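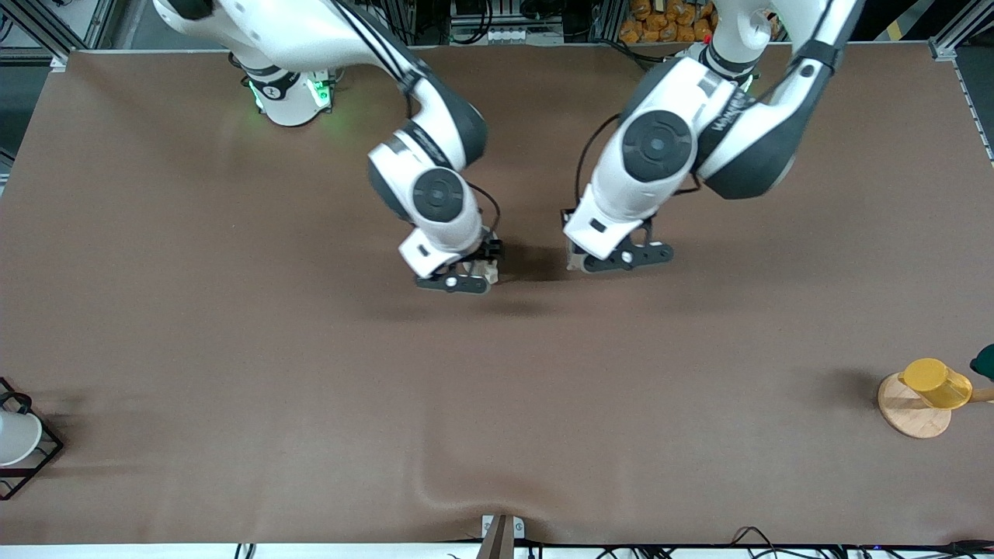
Plonton two-arm bench kit: frequently asked questions

Last updated 11/04/2019

We collected these questions from the mails that come to our support desk at Genis. If yours is missing, please write to us and we will add it when the answer is useful for other customers too.

ABOUT THE KIT

What is the Plonton kit?

It is a set of two robot arms for mounting on one table, with a gripper on each arm, the cables, the control box and the software. It is made for light handling work on small objects: picking, turning, passing from one arm to the other and placing. Most of our customers are schools, small laboratories and workshops which make short series.

Do I need two arms? My task looks simple.

For many tasks one arm is enough, and we will tell you so before you order. Two arms are a good choice when a piece must be held while something is done to it, or when it must change its direction between picking and placing. The second arm can also be bought later. In this case please keep the second base plate position free on your table.

What do the grippers look like and can I change them?

The standard grippers have two parallel jaws. They open and close in a straight line and suit most small solid things. The fingers are held by screws and you can put your own fingers on. Soft bags, sheets of paper and very thin cloth are difficult for them, and for these we do not promise a result.

Is a table included?

No. You may order the Clivevholm table from us, or use your own if it does not move when you push it hard with both hands. A table with wheels is not suitable, also when the wheels have brakes.

SETTING UP

How long does the setup take?

Please plan one full day for two persons. Mounting the arms is the short part. The longer part is the calibration, where each arm must learn where the other arm stands.

Can I put a covering on the tabletop?

Yes, and we recommend it. A plain covering in a dull colour helps a camera to find objects and protects the surface. Pull it flat before you start and fix it at the edges. A small wrinkle far away from the picking area does no harm, but in the picking area a light object can lean on it and the gripper will come down beside it. If you change to a thicker covering, measure the table height again in the software.

How should I lay the cables?

The cable of each gripper runs on the outside of the arm. Leave enough loose length at the elbow and at the wrist, then move every joint by hand mode to its two end positions and look whether the cable pulls. Cables at the front edge of the table should stay below the height of the surface. We get more questions about torn cables than about any other damage, and it is not covered by the warranty.

Which power do I need?

A normal wall outlet with earth. Please do not share it with a heater or a compressor.

DAILY USE

Can the two arms hit each other?

The software keeps a safety distance between them and stops both if the distance becomes too small. When you want the grippers to come close, for example to hand over a piece, you must switch on the handover zone for this part of the program. In this zone the arms move slowly. Without a correct calibration the safety distance is wrong, so do the calibration again after any arm has been unscrewed.

How does the robot know what is where?

You have two possibilities. The first is fixed places: a rack, a disc, a tray or similar, always on the same spot. The second is our camera module with the Su software, which looks for objects before each pick. For cups and other round things which may roll or lie on their side, we advise the camera module. Clear and half-clear plastic is harder to see than solid colours, and you may have to change your lighting.

How heavy can the objects be?

Up to 423 grams for each arm, with the standard fingers. Please weigh the full object, with its content.

Can I stand beside the arms when they work?

Only in the slow mode, and with the stop button in your reach. In the normal mode everybody must stay behind the marked line.

SERVICE AND RETURNS

May I try the kit before I buy?

Yes. We lend it for 4 weeks. You pay the transport, and if you buy the kit this amount is taken off the price. Send us some of your own objects before the loan and we will test if the fingers can hold them, normally with 100 picks for each object. You receive the full list of results, the failed picks also.

Do you give training?

Training of two days is included in the price, at your place or at ours. Our training room is closed in July.

How long do you keep spare parts?

Fingers, cables and joint caps are in our stock. Other parts we order when they are needed, and the delivery time is written in the offer.

Can I send back only one arm for repair?

Yes. Put it in the original box with the transport lock closed. The other arm can continue to work alone if you choose "single" in the start menu.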